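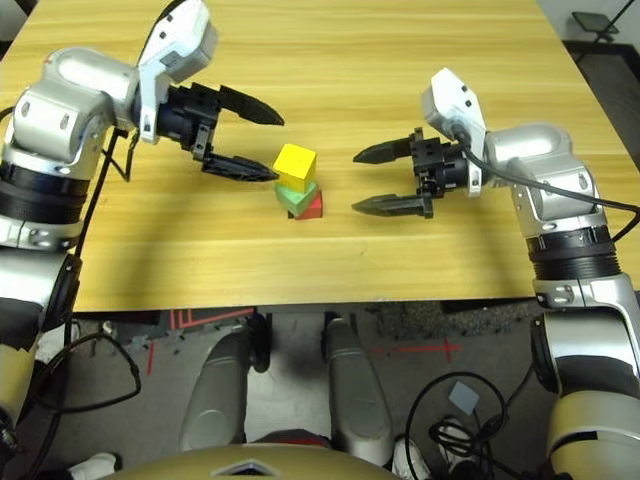

Bremitz Obituary Index: Progress Report to the Celetti Fund

Report date: 21/09/2022
Prepared by: Kausar Rind, project lead

Where we stand

When we last wrote, in June, the index covered the Bremitz Courier up to the end of the 1930s and we were worried about the war years. I'm delighted to say the war years are finished! We have now entered 1,000 death notices, and every one of them can be searched by surname, maiden name, church, and place of burial. The maiden names have turned out to be the part families love most (one woman found three great-aunts in a single evening, all listed under husbands she had never heard of).

What we did this summer

Sarmīte Petrauskas joined us to read the microfilm from the Khamphan reading room, and she has been a wonder. The film for the late 1940s is faint and some of the columns run into the fold, so she reads each notice twice and marks any name she isn't sure of. Those marks stay in the index. A searcher sees "Ziment or Zimont" and can check the page for themselves.

We also matched 152 notices to burial records at Ziment Cemetery. Some were easy. Others took a whole afternoon, usually where the paper gave a nickname and the cemetery book gave the baptized name, or where the date of death and the date of burial had been swapped. Where the two sources disagree we list both.

Military service now has its own field. Older notices often say only "served overseas," and we have kept that wording as printed and left the branch blank. Lodge and union membership are still lumped together under "affiliations," and I'd like to split them before the next batch goes up.

Requests from families

Letters and emails have picked up a lot since the war years went online. Most people want a copy of the full notice, and we send it free of charge. A few have written with corrections, such as a survivor left out or a birthplace in the wrong county. We don't change the printed text, but we add a dated note underneath with the name of the person who sent it in.

Spending

We are within budget on wages and a little over on film copies, roughly $100, after the library raised its price per reel. I have moved that from the travel line, which we have barely touched.

Next period

There are 4 reels left in the Khamphan set, covering the early 1950s, and Sarmīte has already started on the first. After that come the funeral home ledgers, which I can't wait to get into. They list pallbearers! I would like to bring a few sample pages to our next meeting so we can agree on how much of each ledger entry to include.

Kausar Rind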